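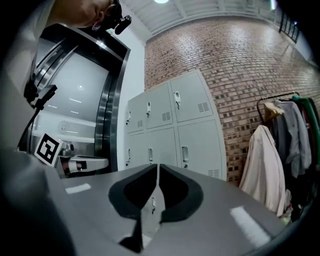

Boris Nikolovski asked us whether the kit would hold up for people who have never touched a robot, and said his own crew had the Skirnura grippers unpacked and going before lunch. He also said the manual was too long. Fair. It's shorter now.

About Palumbo

We make and rent hand-held gripper kits. You hold the gripper, do the job the way you'd normally do it, and the recording goes to train a robot arm later. No arm on site, no safety cage, no engineer standing over you. Coats on hangers, locker doors, shelves, drawers. Ordinary stuff in ordinary rooms.

Started in Bravton, one room above a print shop. Moved to Idthorpe when the stairs got to be too much with all the cases. Still small. Still answer our own phone, mornings mostly.

What we offer

Skirnura is the main product. Comes in one hard case: two grippers, chargers, spare finger pads, a set of printed markers, cables. Grippers have a camera on board with a wide view, so you get the hand and most of the room in the same shot. Works with a head-mounted unit if you want one. Plenty of customers do.

Rental is by the week. Four week minimum on the first order, after that whatever you need. Buying is possible too, ask for a quote, we dont put the sale price online as it depends on the mounts.

Setup day. We come out, one or two of us, and run the first session with your people. Included in the first rental. After that its extra.

Data check. Send us your recordings and we go through them. Blurry, too dark, marker hidden, hand moved too fast, it all gets flagged and sent back with notes. Turnaround is 4 working days, sometimes quicker.

Who uses it

Stores, a couple of laundries, two schools with a robotics course, labs. One hotel. Groups with an arm already bought and nothing to teach it with, that's a common call.

Kits out on rental as of June: 99. Longest single job so far was 368 hours of recording, all garment handling, all in one building. We learned a lot about hangers. Wire ones are a pain and the thin pads slip on them, which is why the thicker pads are now standard.

How we work

Real rooms. We'd rather you record where the work happens, with the lighting you've got and the furniture you've got. Glass doors and shiny metal can be tricky for tracking, so tell us if you have a lot of it and we'll send extra markers.

Repairs done in Idthorpe, by us. Finger pads wear out, budget for it. Swap takes a small screwdriver and a bit of patience. Tape on the housing is fine, people label them left and right or by operator, just keep it off the lens and the vents. Please peel it off before the kit comes back.

Recordings belong to the customer. We keep a copy for the data check and delete it 70 days after, sooner if you write and ask.

Anyone who ends up in a recording needs to know about it first. There's a consent form in the case, use that or use your own.

Getting in touch

Easiest is the contact form. Say what the task is, how many operators, how many weeks, and wether you already have an arm and which one. Photos of the room help. Visits to the Idthorpe shop by arrangement, 9 to 4, ring the side bell as the front one is broken.

Returns go to the same address. Put the foam back in the case, please.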